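Student project report, final version
Growing and selling chia in Nallora district: yield, drying and the price to the grower
Submitted 2 August 2019

1. Why this crop

Everyone on the course picked a cereal. We wanted a small seed crop, something that is sold by the kilo and not by the lorry load, and chia was already being tried in Nallora by a few farms who had given up on mustard. The seed is eaten soaked, in porridge or in drinks, and goes jelly-like in water. It holds a lot of water for its weight. That part is well known and we won't go over it again, the reading list is at the back.

What isn't written down anywhere we could find is what a grower in this district gets for it, and how much is lost between cutting and the sack. So that was the project.

2. How we did it

Plots were at Dinsa farm, lower field, sandy soil, no irrigation after the first three weeks. Two sowing dates. Seed from Wadex, one lot, same bag for both. Rows by hand because the drill could not be set fine enough for seed that size (we tried, it came out in clumps). Weeded twice. Should have been three times.

Cut when most of the heads had gone brown. Dried on sheets under the open shed, turned morning and evening, then threshed by beating and cleaned with two sieves. Weighed before and after sieving. Soaking test done on each batch, a spoonful of seed in a bowl of cold water, stirred, left, stirred again.

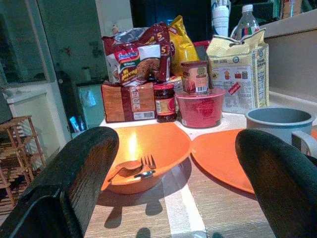
Triin Jaunzems, on reading the draft: the soaking test needs a fixed weight of seed, a spoonful can be anything. You also don't say how long you left it. I would keep the test but not hang any conclusion on it.

Fair. We have kept it in as a rough check only. Left for half an hour each time, that should of been in the draft.

3. Yield

Early sowing did better. Cleaned seed worked out at 933 kg per hectare for the early plot and 800 for the late one. The plots were small so any mistake at the edges gets multiplied up, and the late plot had a bad corner where water stood after rain. Without that corner the gap would be less. We didn't take it out of the figures as we hadn't said beforehand that we would.

Plant height not much different. Late plants branched less. Birds took some from both, mostly at the road end.

Losses in cleaning were higher than we expected. A lot of good seed went through the finer sieve with the dust, and we only noticed on the second day. Some of it was swept up and put through again, some was gone. A grower with a proper cleaning screen would do better than we did, so treat our loss as the poor end.
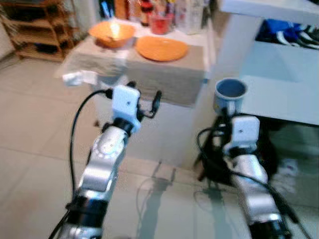
The drying stage is the other weak point. Chia heads don't all ripen together and if you wait for the last ones the first ones have already dropped. Cutting a bit green and drying longer is what the two older growers told us to do, and we did that for the late plot only. Shedding in the field was less. Drying took two days more. Seed colour was more mixed, with more pale brown seed in it, and buyers don't like that.

4. Price and selling

Two buyers in reach. Nekari takes any quantity but pays on its own grading, done after delivery, so you don't know your price when you hand over the sacks. The market traders pay on the day, and less. Most growers we spoke to split the crop between them.

Urmas Baranauskienė let us look at his sales book for one season. He sold 2,000 kg in all, and the part sold in October fetched the least, everybody's seed coming in at once. He keeps some back now if the store is dry enough. Storing needs clean sacks off the ground and a look for moths every week or so. We would of liked a second sales book to compare but the other two growers said no.

Small packs are another route. We made up 100 packs and sold them at the college gate. They went quickly but mostly to staff and friends, so it says very little about a real shop. Label cost was the biggest surprise, more than the bags.

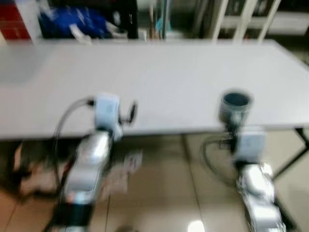 Fig. 3. Two robot arms at a white table, blurred by movement.

5. What we would change

More plots, smaller. Repeat each sowing date at least three times, ours had no repeats so no proper statistics are possible. Weigh the seed for the soaking test. Get the sieves sorted before harvest and not during. Moisture meter, if the department will lend one, we judged dryness by biting the seed which works but can't be put in a table.

Sowing early looks right for this soil. One season only though, and a wet one.

Reading list and raw weights on the next page. Sheet for the late plot is handwritten, sorry, the typed one got lost.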